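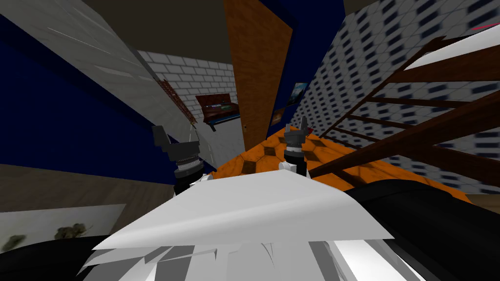
Figure 3. Simulated room with two grippers above a white, crumpled object. An orange hexagon-patterned surface lies behind them.

Research > Papers > Household Tasks > Section 4

4. Can it do the chores yet?

I'll give the short answer first, because people always ask me for it at parties: no, or at least not the chores you'd want to hand over. The longer answer takes up this section, and it depends a lot on what you count as a chore and how fussy you are about the result.

We ran 186 trials in simulation, spread over 11 tasks that Negin Nazari and I picked from our own weekly lists (her list was much longer than mine, which started a conversation I won't repeat in a paper). Wiping down a table, putting a cup on a shelf, closing a drawer, folding a tea towel, that sort of thing. All of them used two arms, and all of them were run in the Skondale rooms, which we like because they're cluttered and a bit odd. The walls change from brick to tile, there are pictures up, and the furniture doesn't match. My own house is much the same.

4.1 Stiff things and floppy things

The biggest split in our results was between things that keep their shape and things that don't. Drawers went well. Cups went well, once we'd sorted out the grip height. Anything floppy was a misery! A crumpled object such as the one in Figure 3 is hard for a planner to make sense of, as there's no clear corner to go for and half the edges are hidden under other folds. A person just grabs a bit, gives it a shake and looks again. Our planner, which we call Irnex, wants to know where the corners are before it'll move at all, and so it spent a lot of time dithering.

We did try teaching it to grab and shake. In May I wrote a rough version over a long weekend, and I was very pleased with it until Negin pointed out that it counted a towel on the floor as a finished fold. After we fixed the scoring, the folding task came in at almost 30 per cent, and I'd call that generous. Several of the passes are folds that my mum would undo and do again.

4.2 The view problem

I didn't expect the viewpoint to matter as much as it did. When the view is level, Irnex finds the table top quickly and plans from there. Tilt it hard, as in Figure 3, and it starts muddling flat surfaces with upright ones. Large plain wall panels were a favourite mistake. So were strongly patterned surfaces - we think the repeated shapes upset the depth estimate, though we haven't pinned that down and I'd be glad to hear from anyone who has.

Ladder-like wooden things gave us trouble as well. Slats with gaps between them look like several small shelves if you're a planner in a hurry, and on one run it tried very carefully to put a cup on one. I felt quite sorry for it.

4.3 What about the shop floor?

We repeated 3 of the tasks in the Grasero layout, which is a plain packing bench with good, even lighting. Everything improved, and the stiff-object tasks improved most. Bagging a soft item was still poor. This fits with the earlier Ranjbar runs, where tidying the workspace helped with everything except cloth.

So if you run a small workshop and your parts are rigid and turn up in the same place each time, I think you could hand over some of the work now, with a person nearby. At home I'd hold off. The rooms are messier, the jobs run into each other, and so many of them involve fabric or paper in some form.

I should say that simulated cloth isn't real cloth. Ours is a bit too stiff and slides more than it ought to, and we don't know which way that pushes the scores. Negin thinks real towels would be easier because they drape properly. I think they'd be worse. We've agreed to settle it with a real arm and a pile of my laundry, and the set-up for that is described in Section 5.

14 shares | 6 comments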